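About us

Edetcombe Cell Care. Small shop, two benches, one van. We set up and look after robot cells for people who pack, wrap and finish things by hand and would like a bit less of it by hand.

Most of our customers make gift boxes, soaps, flowers, stationery, that sort of stuff. Soft things. Soft things are a pain to grip and thats why we have work.

Who we are

Kyrylo Ostapchuk started the business in his garage in Gosness after 14 years fixing packaging lines. Still does most of the mechanical side. Nabila Nasution joined the year after and runs controls, calibration and the phone. If you ring before 7 am you get Kyrylo, and he will be eating.

We moved into the Edetcombe unit in February. Bigger door, better light, terrible parking. Come round the back.

The Kobzar cell

Our own machine, and the one we get asked about the most. Kobzar is our demo and test cell. One arm, two padded fingers, camera at the wrist. Does ribbon and tissue. Every job we take on gets tried on Kobzar first, with the customer's own materials, before we touch anything at their site.

It gets used hard so it gets looked after hard. How that goes:

Every morning. Fingers first. Look along both pads in good light, pick off lint, feel for flat spots. Wipe the camera window. Jog to home, listen. If the wrist clicks, stop and find out why.

Every 1,000 grips. Pads get brushed and the gap checked top and bottom. A pad that has gone shiny lets satin slide, so it comes off. We glue our own and colour doesn't matter, nap does.

Every 2,000 grips. New pads whether they look tired or not. Cable check from base to wrist, fasteners on the fingers, re-zero the gripper. Takes Nabila 83 minutes when nobody talks to her.

After any pad change. Ribbon test. Narrow satin, held upright, pinch and hold, with the tissue bunched up around it the way it would be in a real parcel. Hands stay near to hold the paper so speed is turned right down and the stop button is in reach of whoever is closest. We look at where the ribbon folds as the fingers meet. A few small creases at the pinch is normal. A hard line straight across means the force is too high, go down a step and try again with a fresh peice. 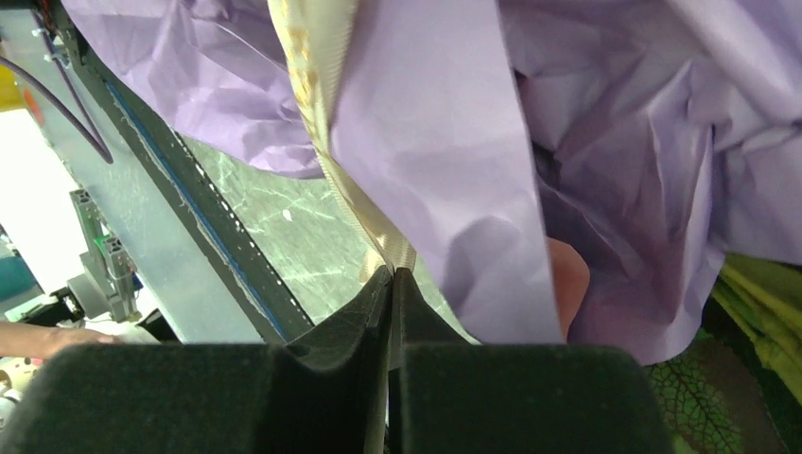 Setting up at your place

Same routine, more coffee. We bring the fingers and a box of pads, you supply the bench and the awkward materials. Please send the real stuff. Crumpled tissue behaves nothing like the flat sheets in the catalogue, and patterned ribbon can look quite different to a camera than plain.

Day one is frame, power, guarding. Day two is teaching the positions and setting grip force, starting low. After that we stay until your own people have done a pad change themselves, start to finish, with us keeping our hands in our pockets.

You get a laminated card for the wall with the daily checks on it. Plus a spare set of pads. Keep them in the bag, dust kills them.

Repairs

We fix other people's cells too, as long as the paperwork exists or we can work it out. Common ones:

Gripper drifting off centre. Nearly always a loose finger, sometimes a worn slide.
Ribbon slipping. Pads, see above.
Arm stops half way and faults. Check the cable at the elbow before you ring, save yourself a callout.
Picks two sheets of tissue in stead of one. Not really a repair but we can help.

Lonano Florists were our first service contract and are still with us. Their cell has been rebuilt once and moved twice, once up a flight of stairs (never again).

What we don't do

Welding cells, palletisers, anything that lifts more than a shoe box. Ask and we'll give you a name.

Visits

Mornings are best, Kobzar is usually running and you can have a go at the pad change. Closed shoes please, long hair tied back, no dangly sleeves or lanyards near the arm. Bring a metre or two of whatever you want gripped.

Prices page is being re-done, ring for now.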